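**Fultgate repair and swap shop moves to bigger rooms**

August 2022

Anyone who has walked down the hill into Fultgate this summer will have noticed the paper going up in the windows of the old shoe shop, and plenty of you have been kind enough to stop and ask what was going on behind it. Well, we can tell you now! The Skamia repair and swap shop, which has spent the past 19 months squeezed into the side room at the library, has taken on the lease and will be opening its doors there before the month is out.

It is a happy step up for a scheme that began with 2 tables and a borrowed kettle. Lamisi Tetteh, who started it after failing to find anybody in town willing to look at her late father's radio, told us she had half expected it to fizzle out by the first winter. Instead the queue on repair mornings has often gone out past the returns desk and down the steps (the library staff have been very patient about this, and she asked us to thank them properly, so: thank you).

"People come in with a toaster and they stay for an hour," she said. "They tell you where they bought it and who gave it to them, and by then the kettle's on and you've missed your lunch. I wouldn't have it any other way."

The new rooms have a good long counter at the front, a proper sink, and a back room with enough daylight for sewing. Lamps, radios, clocks and small kitchen things will be looked at on the ground floor, and clothes and curtains will go through to the back. The swap shelves, which many readers will know for their jigsaws and their endless supply of flan dishes, are coming too, and there will be a lot more of them.

Rent for the first year has been met by a grant of £1,000 from the town fund, with another £200 raised at the plant sale in the spring. Repairs will stay free, as they always have been, though a coin in the tin towards fuses, thread and glue is very welcome.

Arthur, the elderly terrier who has slept under the mending table since the beginning, will be making the move as well, and his basket has already been promised the warm spot by the radiator.

Small parts are always wanted, so if you have a drawer of old switches, knobs, plugs or buttons that you have been meaning to sort through, do bring it along. The door is on the Sisano Lane side, next to the bakery, and there is a ramp.

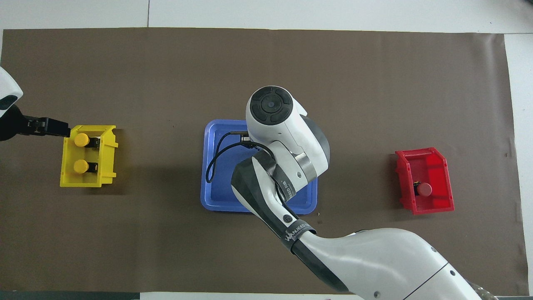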